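课前请先读完上一讲的“回合、档与控球权”一节。本讲使用的术语与那一节一致,不再重复定义。

# 第六讲 传球数据的记录、归类与复核

课程:美式橄榄球技术统计
适用:现场记录员、数据复核员方向

## 6.1 本讲范围

本讲处理三件事:一次传球在统计表上如何成立;码数归谁;事后改判时哪些派生指标要跟着重算。裁判规则只在影响归类时引用。战术评价、球探打分和选秀模型不在范围内。

贯穿全讲的算例取自 Prendska 队主力四分卫一个常规赛季的累计行。初始累计行如下:

| 项目 | 初始值 |
|---|---|
| 传球尝试 | 200 |
| 传球成功 | 124 |
| 传球码数 | 1,355 |
| 传球达阵 | 9 |
| 被抄截 | 5 |
| 被擒杀次数 | 13 |
| 擒杀损失码数 | 92 |

赛季结束后的复核改动了其中一项,详见 6.5。在此之前的各节都按初始值讨论。

## 6.2 传球尝试的成立条件

一次传球尝试(以下记作 ATT)需要同时满足:

1. 该档由争球开始,且球在传出前没有越过争球线;
2. 球向前离手,方向以离手点与首次触及球员、地面或出界处的相对位置判定;
3. 该档没有因犯规被整体取消。

第二条最容易出错。记录员坐在看台高处,视线与争球线不平行,对横传和略微向后的短传容易产生误判。方向以球场坐标为准,与四分卫身体朝向无关。四分卫边后撤边向侧面抛球,手臂动作看上去像前传,球的落点却可能在离手点之后,这种球属于后传。后传落地仍是活球,不产生 ATT,也不产生“传球未成功”。

下列情形计入 ATT:

- 接球手完成接球,包括码数为零或为负的接球;
- 前传落地、出界或被打落;
- 前传被抄截;
- 四分卫为停表而将球直接砸地;
- 四分卫在合规条件下将球扔出界外。

下列情形不计入 ATT:

- 擒杀;
- 后传及手递手交球;
- 因防守方传球干扰而以罚则结束的档(接球未成立时);
- 因越位、假启动等在开球前即告死球的档。

砸地停表计入 ATT 这一点,每届都有人提出异议。从衡量传球效率的角度看,它确实压低了成功率,但统计表首先是对事件的登记,登记规则须保持单一。需要剔除砸地的分析者应当在派生层处理,并在表头注明“已剔除停表砸地”。原始行不动。

合规弃传与进攻性弃传的区分属于裁判职权。若裁判判定故意弃传,该档按罚则处理,归类办法以所在联赛的统计手册为准。课堂练习一律使用 Carnden 联赛手册的口径:故意弃传仍登记为一次未成功传球,罚退码数另入罚则栏。其他联赛的口径可能不同,做跨联赛合并前须逐项核对。 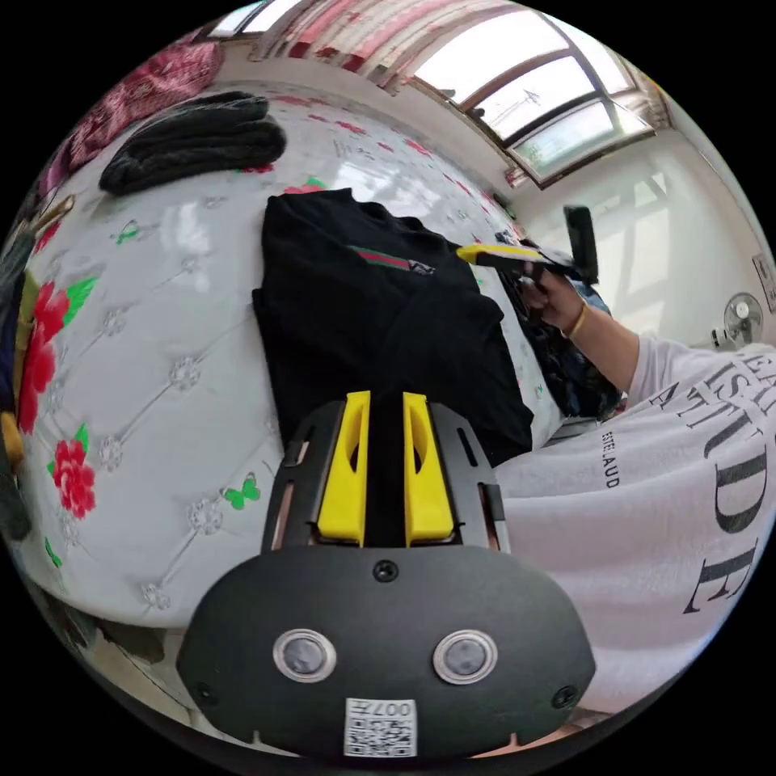

关于触球后改变方向的情形,补充一点。前传离手后在争球线附近被防守球员拍回,球落在四分卫身后,仍按前传处理。方向在离手时已经确定,被拍打后的飞行路线不参与判定。如果四分卫自己接住了被拍回的球,则他同时获得一次传球成功和一次接球,码数按最终死球位置计算,通常为负。此时传球人与接球人为同一号码,部分录入软件会报“重复球员”错误。Bramico 录入端的处理方式是弹出确认框,选择“确认同一球员”即可,切勿为绕过提示而改录为跑球。

球在离手前被碰掉,属于掉球。球在手臂开始前送之后被碰,归类取决于裁判的现场判定。记录员不得自行推翻裁判判定,但应在备注栏标出时间,留待复核。

## 6.3 码数的起止点

传球码数从争球线量起,到该档进攻方控球结束的位置为止。它由两部分构成:

- 空中码数:争球线至接球点;
- 接球后码数:接球点至死球点。

例:球权在本方 30 码线,接球点为本方 38 码线,接球手跑至本方 45 码线被擒抱。该档登记传球码数 15,其中空中码数 8,接球后码数 7。传球人与接球人各得 15 码。

空中码数不等于球的实际飞行距离。四分卫在争球线后方出手,球的飞行距离总要长一些,斜向传球更是如此。统计表不记录飞行距离。

### 6.3.1 接球后再后传

接球手 A 在本方 38 码线接球,跑至 42 码线后向后传给 B,B 在 40 码线得球并跑至中场 50 码线。争球线仍为本方 30 码线。

登记方式:

| 球员 | 接球次数 | 接球码数 |
|---|---|---|
| A | 1 | 10 |
| B | 0 | 10 |
| 传球人 | 不适用 | 传球码数 20 |

A 的码数计到 B 得球的位置,即 40 码线。B 没有接球次数,但有接球码数。由此会出现零次接球而码数非零的行,这种行是合法的,校验脚本不应拦截。校验时使用的等式是:全队接球码数之和等于全队毛传球码数。单个球员的次数与码数之间没有必然约束。

### 6.3.2 含犯规的档

争球线之前发生的进攻犯规若被接受并重打该档,原档的传球全部取消,ATT、成功次数和码数都不登记。

犯规发生在接球后的推进过程中时,码数计到罚则的执行点。沿用前例:争球线本方 30 码线,接球手推进至本方 45 码线,但队友在本方 41 码线处非法拉人,罚则从该点执行。传球码数登记为 11,随后罚退 10 码,下一档从本方 31 码线开始。常见错误是把净推进的 1 码写进传球栏。罚则码数与传球码数分属两栏,不能相互抵扣。

死球之后的犯规不影响传球码数。

### 6.3.3 取整

码数一律取整。取整的对象是位置,先确定争球线与死球点的整数码线,再做减法。对推进距离本身取整会造成相邻两档之间出现缺口或重叠,整场累加后与球的实际移动对不上。死球点落在两条码线之间时,进攻方向一侧的码线为取整目标,但未取得首攻时不得因取整越过首攻线。

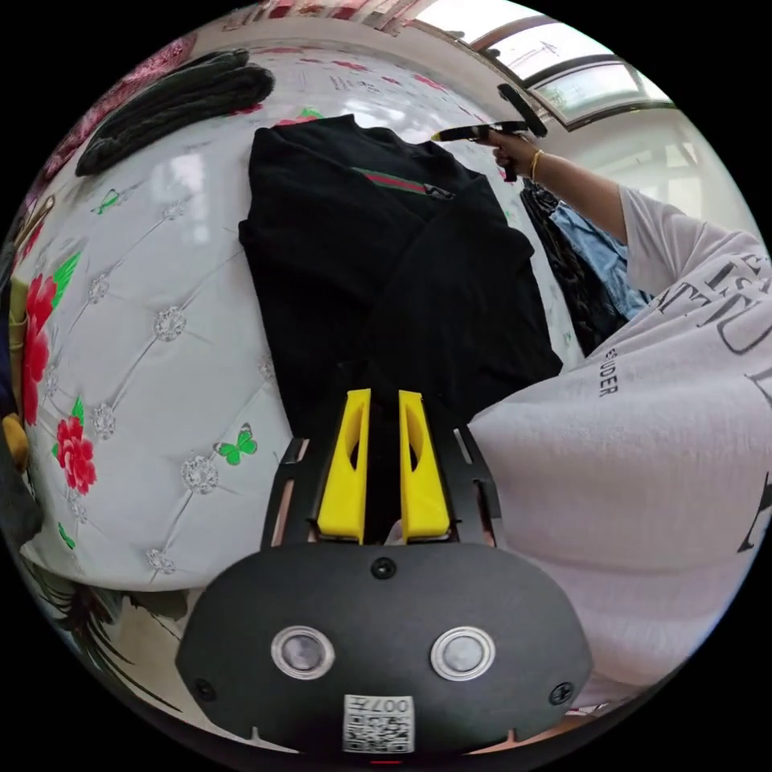 ## 6.4 擒杀的两种归类

擒杀指四分卫有明确传球意图、尚未出手即在争球线或其后被放倒、逼出界或掉球后由此结束该档。传球意图由阵型、后撤动作和接球手跑动路线综合判断。设计好的四分卫跑动在争球线后被拦下,记跑球损失,不记擒杀。

码数归类存在两套体系。

**体系甲(职业口径)。** 擒杀损失从全队传球码数中扣除,四分卫个人传球码数不扣。因此个人传球码数之和与全队净传球码数不相等,差额即擒杀损失。

**体系乙(大学口径)。** 擒杀计为一次跑球,损失码数计入四分卫个人跑球码数。全队传球码数不受影响。

举例:争球线为本方 30 码线,四分卫在本方 23 码线被擒杀,损失 7 码。

| 栏目 | 体系甲 | 体系乙 |
|---|---|---|
| 四分卫传球码数 | 0 | 0 |
| 四分卫跑球次数 | 0 | 1 |
| 四分卫跑球码数 | 0 | -7 |
| 全队净传球码数 | -7 | 0 |
| 全队跑球码数 | 0 | -7 |
| 全队总码数 | -7 | -7 |

全队总码数在两套体系下相同。核对跨体系数据时,应先比总码数,再比分项。若总码数已不一致,问题出在逐档记录,和擒杀归类无关。

比较同一名四分卫在大学和职业阶段的跑球数据时,须先把擒杀从大学数据中分离出来。未经分离就比较每次跑球码数,结论没有意义。一名几乎不跑动但经常被擒杀的四分卫,在体系乙下可能有大量跑球次数和很低的跑球码数,读者容易误认为他频繁参与跑球战术。

本讲算例采用体系甲。1,355 码为个人毛码数,92 码擒杀损失不在其中扣除。

## 6.5 算例:两次后传的改判

Prendska 在 Karamanlidis 球场的一场比赛中,有两档被现场登记为传球未成功。赛后逐档复核认定两球均向后离手,落地后由本方球员就地压住。改判如下:

- ATT 由 200 减至 198;
- 传球成功次数不变,两档原本就是未成功;
- 传球码数、达阵、抄截不变;
- 两档改入跑球栏,跑球次数增加两次,码数按各自死球点登记;
- 按手册增记相应的掉球与夺回。

注意改判的连带范围。ATT 是多个指标的分母,只改原始栏而不触发重算,会让同一份报表里出现两个互相矛盾的成功率。

### 6.5.1 直接比率

| 指标 | ATT = 200 | ATT = 198 |
|---|---|---|
| 成功率 | 62.0% | 62.6% |
| 每次尝试码数 | 6.78 | 6.84 |
| 达阵率 | 4.5% | 4.5% |
| 抄截率 | 2.5% | 2.5% |

达阵率和抄截率在保留一位小数时看不出变化。未取整的值分别为 4.5455% 和 2.5253%,后续计算须用未取整的值。

每次尝试码数:

1355 ÷ 200 = 6.775
1355 ÷ 198 = 6.8434…

### 6.5.2 传球者评分

课程采用职业口径的四分量公式:

```
a = (成功次数 / ATT × 100 − 30) × 0.05
b = (传球码数 / ATT − 3) × 0.25
c = (达阵 / ATT × 100) × 0.2
d = 2.375 − (抄截 / ATT × 100) × 0.25
评分 = (a + b + c + d) / 6 × 100
```

各分量下限为 0,上限为 2.375。超出时先截断再相加。

| 分量 | ATT = 200 | ATT = 198 |
|---|---|---|
| a | 1.6000 | 1.6313 |
| b | 0.9438 | 0.9609 |
| c | 0.9000 | 0.9091 |
| d | 1.7500 | 1.7437 |
| 评分 | 86.6 | 87.4 |

d 分量下降。抄截次数不变而分母变小,抄截率上升。其余三个分量上升,合计仍为上升。评分差值按未取整结果计算为 0.85,按表中一位小数相减得 0.8。报告差值时应写前者,并注明取整位置。

### 6.5.3 净每次尝试码数

把擒杀并入分母的指标:

```
净每次尝试码数 = (传球码数 − 擒杀损失码数) / (ATT + 擒杀次数)
```

初始值:(1355 − 92) ÷ (200 + 13) = 1263 ÷ 213 = 5.93
改判后:1263 ÷ 211 = 5.99

有同学在上届作业中把擒杀次数从 ATT 里减掉再做除法,属于概念错误。擒杀从未进入 ATT,没有可减的部分。

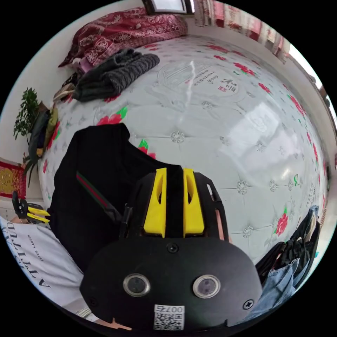 《美式橄榄球技术统计讲义》第 2 分册

## 6.6 样本量与门槛

累计行达到多少次尝试才可列入比率排名,由联赛手册规定。门槛通常以“每场平均尝试次数 × 球队已赛场次”表示,分母是球队场次,与球员个人出场数无关。个人因伤缺阵的场次照样计入门槛。

改判可能使球员恰好跌破门槛。处理顺序应为:先完成全部改判,再统一套用门槛,最后生成排名。若在改判之前已经冻结名单,会出现名单内球员尝试数不足的情况。Carnden 手册的规定是以赛季终版数据为准,中途发布的排名不追溯更正,但须标注版本。

单场比率的波动远大于赛季比率。单场尝试较少时,一次长传即可使每次尝试码数翻倍。赛后简报中引用单场评分,应同时给出尝试次数。只给评分不给次数的写法在本课程作业中按缺项处理。

季后赛数据与常规赛数据分开累计。两者相加得到的“总计”只能作为附注,不得替代常规赛行。理由有二:季后赛场次因球队战绩而异,对手强度的分布也不相同。需要呈现某校毕业球员在季后赛各轮的表现时,应建立独立表,以轮次为行,注明轮空。轮空的轮次留空,不填零。零表示出场而未产生数据,空白表示没有比赛,两者在求平均时后果不同。

## 6.7 复核流程

逐档复核按以下次序进行。次序不宜调换,前一步的结果是后一步的输入。

1. 导出现场记录,锁定版本号。
2. 以比赛录像核对每一档的档次、距离和争球线位置。
3. 核对该档类型:跑、传、擒杀、踢球或无效档。
4. 传球档核对离手方向,有疑问者同时查看边线机位和端线机位。
5. 核对传球人、接球人或抄截人号码。
6. 核对死球点,按 6.3.3 取整。
7. 核对罚则的执行点与是否接受。
8. 写改判单,每处改动一张。
9. 提交第二复核员。
10. 重算全部派生指标,生成新版本。

改判单至少包含:节次与剩余时间、档次与距离、原登记、新登记、依据条款、受影响球员、受影响栏目。依据条款应写到小节编号,只写“录像显示”不予受理。

边线机位对判断前后方向最为可靠,但前提是机位与离手点大致处于同一码线。机位偏离较远时存在透视误差,球场码线本身可作为校正参照:取离手点和首次触及点各自最近的码线,分别估读后比较。两点差值小于半码而无法分辨时,维持现场登记。

Bramico 导出文件中的“方向”字段只有“前”“后”两个取值,没有“未定”。遇到无法判定的档,现场记录员往往保留默认值“前”。因此该字段为“前”并不等于已经有人判断过。复核员应当把短距离侧向传球全部重看,不能只看备注栏有标记的档。

### 6.7.1 平衡校验

新版本生成后运行以下校验:

- 全队 ATT 等于各传球人 ATT 之和;
- 全队传球成功次数等于全队接球次数;
- 毛传球码数等于接球码数之和;
- 本队被抄截数等于对手抄截数;
- 本队被擒杀次数等于对手擒杀次数,半次擒杀先合并;
- 总档数等于跑球次数、ATT 与擒杀次数之和(体系甲);
- 每次进攻的起点码线、推进码数与罚则码数能够推出终点码线。

在算例中,两次后传改判后总档数不变:ATT 减少两次,跑球次数增加两次。如果改判后总档数减少,说明改入跑球栏的一步被漏掉了。

达阵总数与得分表的对照放在最后。得分表由裁判台维护,更新渠道与技术统计不同,出现差异时先确认得分表版本。

## 6.8 归属争议

下面讨论一类没有统一答案的问题:现场统计与复核统计不一致时,对外公布以哪一版为准。

主张以现场版为准的一方强调时效和稳定。比赛结束后媒体、俱乐部和球员本人都已引用该数字,反复更改会损害统计表的权威。主张以复核版为准的一方强调一致性:同类事件在不同球场由不同记录员登记,只有集中复核才能消除球场之间的口径差异。

折中方案是设定更正期限。期限内改判自动生效,期限外改判须由联赛数据部门单独批准。期限长短没有理论最优值,主要受复核人手制约。

合同奖金条款使问题更复杂。奖金若以每次尝试码数或评分为触发条件,两次改判就可能改变结果。条款文本应写明所依据的数据版本,只写“官方统计”不够。以算例而言,若条款门槛设为评分 87.0,则初始版未触发,复核版触发。同一名球员,同一个赛季,分歧完全来自两档的归类。

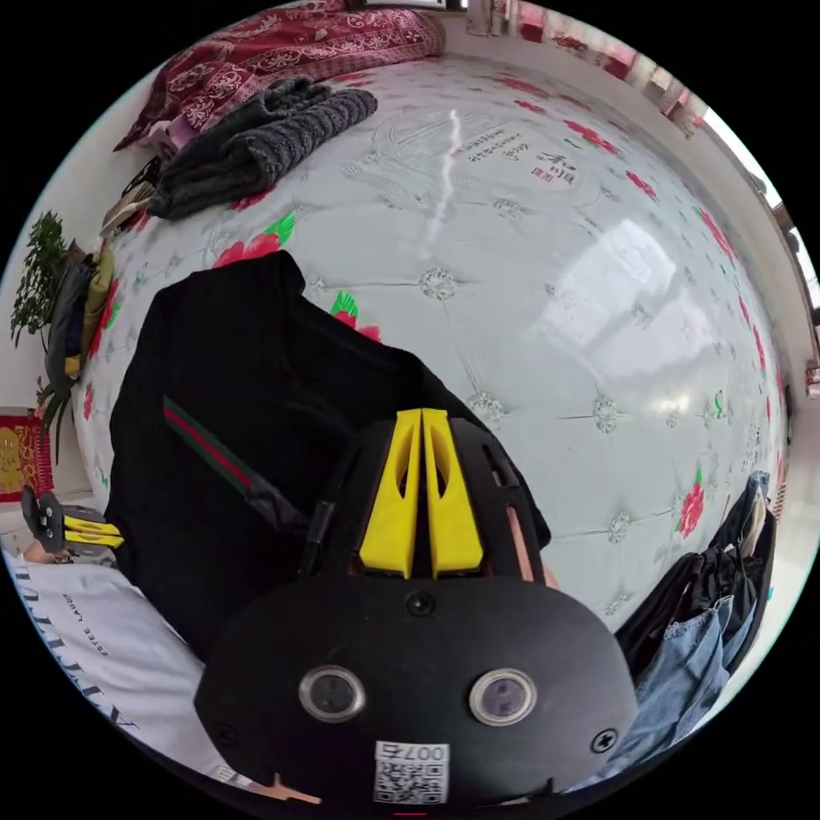
Jomar Javier 在读完本节初稿后提出不同看法:更正期限只约束了改动何时生效,没有约束谁可以发起改动,如果允许俱乐部自行申请,申请几乎都会集中在对本队有利的档上,复核样本由此产生偏向。他建议把复核范围固定为每场全部传球档,俱乐部的申请只作为附加材料,不影响抽样。

这一意见在方法上成立。选择性复核即使每一次改判都正确,累计结果仍可能偏离真实值。设现场登记的误差是双向的,既有后传误记为未成功前传,也有前传误记为后传。前一类误差压低四分卫的成功率,俱乐部有动机申请更正;后一类误差抬高成功率,俱乐部没有动机申请。长期下来,前一类被清除,后一类留存,全联盟成功率系统性偏高。

全量复核的代价是工时。可考虑的替代办法是分层抽样:侧向短传、争球线后接球、被拍落的球全部复核,其余传球按固定比例抽取。抽样比例须在赛季开始前公布,赛季中不作调整。

## 6.9 书写规范

- 码数、次数用阿拉伯数字,四位以上加千位分隔符,公式内部可省略。
- 成功率保留一位小数,每次尝试码数保留两位,评分保留一位。
- 中间步骤不取整,只在最终输出时取整。
- 负码数用减号,不用括号。
- 球员号码与姓名同时出现,中途更换号码者注明更换场次。
- 表头注明体系甲或体系乙。
- 引用他人整理的数据时注明版本号和导出时间。

“传球成功”和“接球”是同一事件的两种记法,前者归传球人,后者归接球人。行文中不要混写为“接传成功次数”,检索时会漏掉。

“总码数”一词单独出现时指全队净总码数。若指四分卫个人传球与跑球码数之和,应写“个人合计码数”,并说明擒杀损失是否已经扣入。

## 6.10 交表要求

作业数据包含一场完整比赛的现场记录和逐档说明。提交内容为改判单、改判前后对照表、平衡校验结果各一份,九月底前交齐。对照表须列出每项派生指标的未取整值,文件名用学号加讲次。缺少依据条款的改判单退回重写。

下一讲为跑球与掉球归属,会用到本讲算例中改入跑球栏的那两档,请保留自己的计算过程。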